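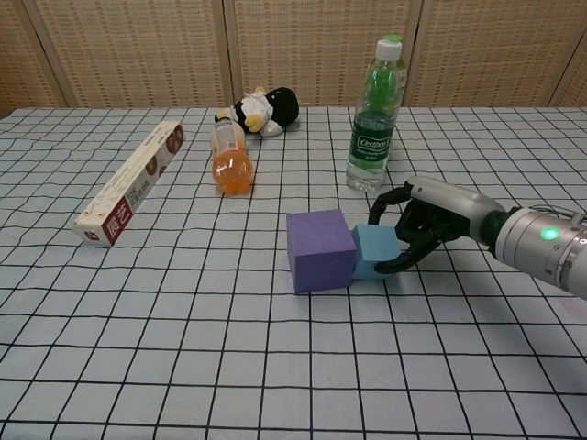

# Setting up the hand on cell 3 (and checking it before you trust it)

Last changed 30/03/2019, Hường Lại

The Zuvik manual says the hand is ready to use ten minutes after you bolt it on. I have never seen that happen. Plan on a morning, and don't believe the green light. Green means it has power. It says nothing about whether the fingers are going where the software thinks they are.

## Before you power up

Check the wrist bolts by hand even if the last person swears they did it. Then look at the cable where it bends at the forearm. On ours the jacket rubbed through at the clamp in February and we lost two days blaming the software.

Pull the table cloth flat. We use a printed grid as a quick reference, and plenty of people treat it like a ruler. It's cloth. It wrinkles, the lines bend, and anything you measure off it is a guess. If you need a real distance, get the steel rule.

## Zeroing the fingers

1. Open the hand all the way from the panel, not by pushing on the fingers.
2. Wait for the motors to stop humming.
3. Press Zero and hold it until the count settles. Ours normally lands on 1,369. If you get something else, write it down and run it again before you call anyone.
4. Close to 40 percent and look at the fingers from the side. They should curl together. If one lags, stop and go to the last section.

Tuấn Trương likes the auto-zero button. I don't. It passes every time, including the time one finger was jammed.

## The foam test

Start with the foam cubes. Put the small one against the big one and have the hand take the small one from the open side. It's a better test than a cube sitting by itself, because a hand that closes crooked will shove the neighbor.

- Grip force at 60 for foam. The default is 70, and I think that was picked to look good in a demo.
- Watch the big cube during the close. If it shifts, your wrist angle is off.
- Run it several times. One good grab proves very little.

Only then go to the bottles. Do the upright one first, then one on its side, which likes to roll. Leave boxes and plush toys for the end. Soft toys forgive a bad grip, so a pass on those tells you next to nothing.

## If a finger lags

Power down first. Wipe the joint, look for foam crumbs, and work it gently through its travel. Vinh Mai has had luck with reseating the finger connector. I've had luck with it twice and no luck the other times, so I don't count it as a fix.

Still lagging? Swap the finger, zero again, and repeat the foam test from the start. Put the old finger in the tray marked Eltgate with a note on it saying what it did. "Broken" is not a note.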